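Sorting Habits and Laundry Loads in Student Housing
Project report, Household Studies II

1. Background

Our group wanted to know how students in shared housing decide what counts as a load of laundry. The subject came out of a first-year seminar on water use, where most of the talk was about showers and dishwashers and very little about clothes. We picked the Stustness residence because two of us live there and could get permission to put a sheet up in the laundry room.

The building has 67 residents and 2 washing machines in the basement. A wash costs the same no matter how full the drum is. Dryers are extra, and many people hang things up in their rooms.

2. Method

We left a paper log next to the machines from early November until the end of December. Each person wrote down the program, the temperature and whether the load was whites, darks or mixed. We also asked them to mark how full the drum was, using three boxes: half, three quarters, full. After that we held short interviews with 19 residents, in the kitchen or in their rooms.

The log was not perfect. Some entries had no temperature, and in the first week a few people used the fullness boxes to rate how dirty the clothes were. We left those entries out. The count at the end was almost 700 washes.

3. Whites and darks

Most people we interviewed said they separate whites from darks. The log says something different, with mixed loads the largest group in every week. When we asked about this, the usual answer was that separating is what you do when you have enough of both. People with few white clothes tend to wait until the pile is big enough or give up and wash everything at 30 degrees.

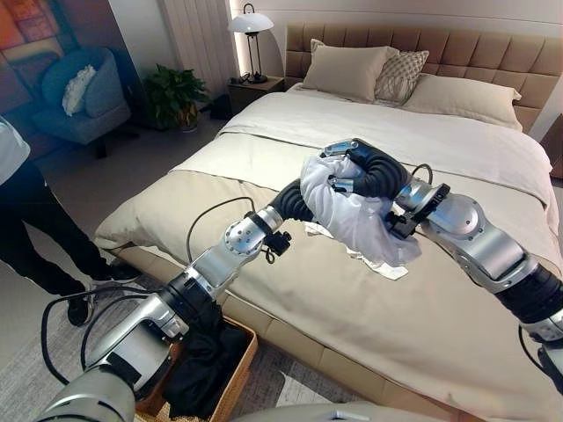
Till Nolte remarked at the midterm presentation that we were treating sorting as a matter of color only, and that in his building people sort by how soon they need the clothes back. We added a question on this to the remaining interviews. Several residents did say they wash work clothes first, whatever the color, and leave towels for last.

4. Where dirty clothes wait

The place where clothes are kept before washing had more effect than we expected. Residents with one basket mostly washed when it was full, and so they had mixed loads. Those with two bags or a divided hamper sorted as they went and did smaller loads more often.
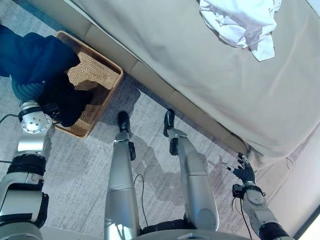

Room size matters too. The single rooms on the upper floors have space for one container at most, usually next to the bed or behind the door. In the shared apartments on the ground floor, people sometimes pool their dark clothes and take turns going down to the basement - a habit that gave us the fullest drums in the log.

5. Limits

We studied one building over part of a winter, and heavy sweaters fill a drum faster than summer clothes do. The fullness boxes were filled in by the residents themselves. We did not measure water or power, so we cannot say how much a half-full drum wastes on these machines. A second log in May would help with the first problem, and the residence office has agreed to let us leave the clipboard where it is.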